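Thread on why I no longer trust the clock. It's about robot learning, so feel free to leave now and remember me fondly.

1/ For most of the spring we trained a policy to do small chores at a sink. Pick up a mug, tip it, put it down. People do the chore with hand-held grippers, the policy studies the people, and then a robot arm does something that would get it fired from a diner.

2/ Our baseline compared demos by elapsed time. Second three of your demo gets matched with second three of mine. Fine, if you and I are the same person. We had 8 people, and they do not agree on how long a mug takes.

3/ One of them (he knows) hovers. He floats over the mug like he's waiting to be introduced. Averaged in with everyone else, he taught the policy to hover too, and it did so with real commitment.

4/ Baltazar Jaramillo suggested throwing out the clock and lining everything up on the moment the fingers close. I said that was too simple to work. I'd like it on record that I said this in a hallway with no witnesses.

5/ So now there's a method and it has a name, Plelline, which I voted against. Find the first closing of the fingers, call that zero, and stretch or squash what comes before it. After the grasp we leave the timing alone. That's the whole trick. The code is shorter than this thread.

6/ We used 155 demos, same network, same arm, same mug. The old way, the arm closed on air in 6 of the test runs. With Plelline it was 2. I stared at that for a whole afternoon looking for my mistake. I found one, fixed it, and the numbers didn't move.

7/ Before anybody prints this on a shirt: one chore, one test robot. Gala, which is our name for the second arm, hasn't run any of it yet. Gala is waiting on a cable that has been "shipping" since March.

8/ Also, it falls apart if the first grasp is a fumble. Zero ends up on the fumble and the real grasp lands wherever it likes. Ocampo, our labeling script, catches most of those and then flags a bunch of perfectly good ones to keep me humble.

9/ What collection looks like:
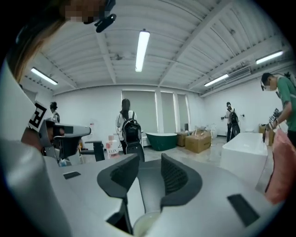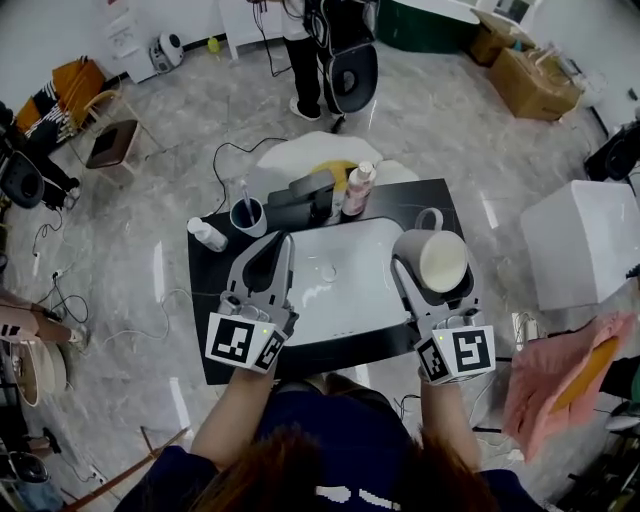 10/ Two-handed demos are where the method gets awkward, and that's what I'm chewing on this month. If each hand gets its own zero, the left and right drift apart and you end up with a policy clapping at nothing. If they share one, you have to pick whose. For something like the mug over the sink in the second picture, I'd let the right hand set the clock, because it has the mug. Easy. Then somebody passes an object from one hand to the other and I go home early.

11/ Current plan is to let whichever hand closes first own the zero, until the other one touches the same object. Terkdale (the cluster, may it rest) is chewing through that version tonight.

12/ If you've aligned two-handed demos some other way, please tell me, even if it's embarrassing. Mine involves a spreadsheet.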